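Plondard Table Chores

Data card, May release
Maintainers: Ximena Ibarra, Demyd Dmytriv

Summary

Plondard is a set of two-arm tabletop recordings made to answer a narrow question: how far along are robots with the small chores that come after a meal? It covers clearing, stacking, sorting and wiping. It holds 2743 episodes, of which 1907 are in the train split. The rest are divided between validation and test.

Every episode was driven by a person using a pair of leader arms. Policies trained on the data are scored separately, and their rollouts are kept in the rollouts folder. Please don't mix them into training.

Tasks

Clearing means moving drinkware and cans off the middle of the table. Stacking means nesting cups of the same shape. Sorting means putting cans in one place and cups in another. Wiping uses a folded cloth and is the smallest group.

Start positions were varied by hand between episodes. Some layouts leave plenty of room for the fingers. Others put objects so close together that the arm has to pick an approach side before it moves, and these are the ones where our baselines lose most of their points.

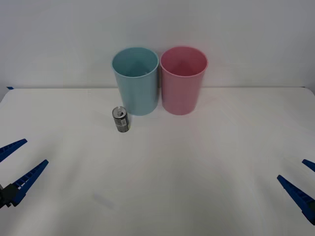 Cups are harder than they look. A tall plastic cup tips if one finger touches before the other, and a light squeeze near the rim bends it enough to spoil a stack. Short cans are easier to grip but get knocked by the forearm on the way to something else. We score a knocked object as a failure even when the target ends up in the right spot, as you would in a kitchen.

Baselines

We ran two policies, Amaral and Tostholm, on 700 test rollouts each. Amaral does well on single objects and poorly on stacking. Tostholm is slower and recovers better after a missed grasp. Neither is ready to be left alone with a table of dishes. An adult clears the same layouts in a few seconds.

Files

episodes/ joint states and gripper commands, one folder per episode
video/ matching clips, same numbering
splits/ plain text lists
rollouts/ policy runs with scores

Known problems

Episode 664 has a gap in the left arm's joint log. It is still in the train list so the numbering stays the same; skip it in your loader.

Wiping labels were done by one person and haven't been checked a second time.

Nothing in the set involves glass, liquid or food scraps. Scores here say little about a real sink.

The Runulholm loader reads the folders directly, but versions before the May release swap left and right grippers. Update before training.

Contact

Send label fixes to Demyd and everything else to Ximena. Include the episode number.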